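Buy the Room Before You Buy the Arm

A small shop in Grerkalstead is planning its first robots, and the plan starts on a screen.
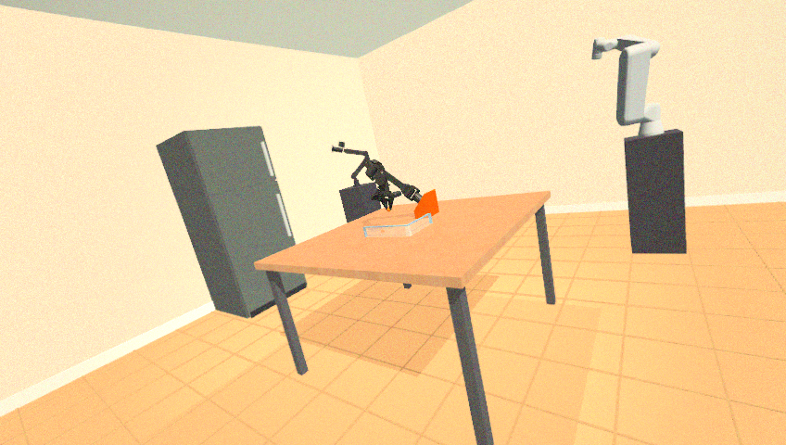
By Marcy Oldquist, Contributing Writer, Shop Equipment
Thursday, October 18, 2018

I love a budget meeting that starts with a floor plan, and the one at Skirora was terrific fun! The company packs sample kits for paint stores, 300 on a normal day, and it has finally set money aside for automation. Before calling a single dealer, the team built a virtual room: tiled floor, wooden table, a tray to work over, even a refrigerator against the wall.

Then came the arms. A black one with a narrow gripper gets the table job, standing on its own pedestal just past the far edge. A white one waits near the right wall on a tall black stand — empty-handed for now, and the subject of a lively argument about whether it belongs in this year's budget or next April's.

What a simulation gives you is the chance to be wrong cheaply. Move a pedestal, swap a table, try again. Skirora went through 200 layouts this way, using planning software called Jutar, and came out with a shopping list that had five lines on it.

The line people forget is the stand. Rivadeneyra, the local metal shop, quoted $781 for each pedestal, bolts included, and that number went straight into the spreadsheet next to spare gripper fingers and training hours. The white arm is still penciled in for April.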